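Cundska Brings Back the Heavy Bedspread

Cundska, the bedding store on Tillis Street, will start selling a new line of woven bedspreads in April, and it has gone back to the kind that takes two people to fold. The line is called Enero and comes in 6 patterns, most of them stripes. The king size measures 109 inches across, enough to hide whatever you keep under the bed. 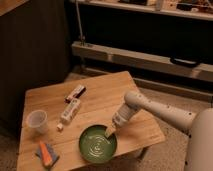

Buyer Sosina Negash picked the colors after almost 7 months of looking at yarn samples from the Ait Brahim mill. Four of the shades are browns with ambitious names. The fifth is a green called Orchard, and anyone trying to imagine it could start with the round bowl on the wooden table, then argue about it, as the store's staff did through two lunches. Negash says customers ask for color and then buy oatmeal. She ordered extra oatmeal.

Matching shams are sold separately, as shams always are. The spreads can be washed at home by people with very large washers. Everyone else is referred to the laundromat next door, which opens at 6 a.m. and has been told to expect company.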